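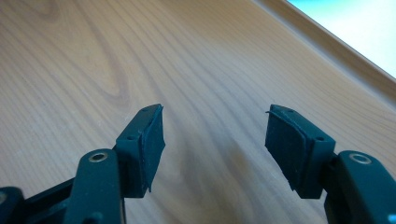
Users at the Voß site reported that the jaws closed on the part, held it for a moment and then let it slide, with no fault code on the display. The same report has since come in from Plivia. Section 7 covers this fault on the Brista hand-held gripper.

7 Part slips from closed jaws

7.1 Cause

The black pads on the inner faces of the jaw blocks carry the whole grip load. A pad that has frayed, curled at a corner or started to lift at its lower end can fold under the part as the jaws close. The Cirel controller reads jaw position only. It cannot tell a folded pad from a thin part and will report a good grip in both cases.

CAUTION: Do not raise the grip force to make up for a worn pad. The part can be thrown sideways when the pad folds.

7.2 Inspection

1. Open the jaws fully and release the trigger.
2. Set the power switch to OFF and unplug the battery lead.
3. Hold the gripper over a flat, well-lit table with the jaws pointing away from you.
4. Look along the edges of both pads. A small, even overhang past the jaw block is normal. A flap, sliver or torn edge is not.
5. Press each pad at all four corners. If a corner lifts when you let go, replace the pad.
6. Check that the screws in the jaw blocks, where fitted, sit below the surface.

NOTE: Always replace the pads as a pair. Pads of unequal thickness shift the closing point to one side and the position reading will be wrong.

7.3 Replacing the pads

1. Peel the old pad off from the lower end upward. Do not use a blade on the jaw block.
2. Wipe off the remaining adhesive with isopropyl alcohol and let the face dry.
3. Place the new pad flush with the lower end of the block and press for 60 seconds.
4. Trim any loose material at the edges with scissors.
5. Repeat on the other jaw.
6. Leave the jaws open for 40 minutes before use.

7.4 Test after replacement

1. Reconnect the battery lead and switch on.
2. Run CAL > ZERO with nothing between the jaws.
3. Grip the test block and hold it low over the table. Repeat 3 times.
4. If the block slips on any attempt, tag the gripper out of service and go to Section 9.

CAUTION: Keep fingers clear of the gap during CAL > ZERO. The jaws close at full speed and the trigger does not stop them.

Reset the cycle counter when the test is complete. The pad warning comes on again at 2,000 cycles.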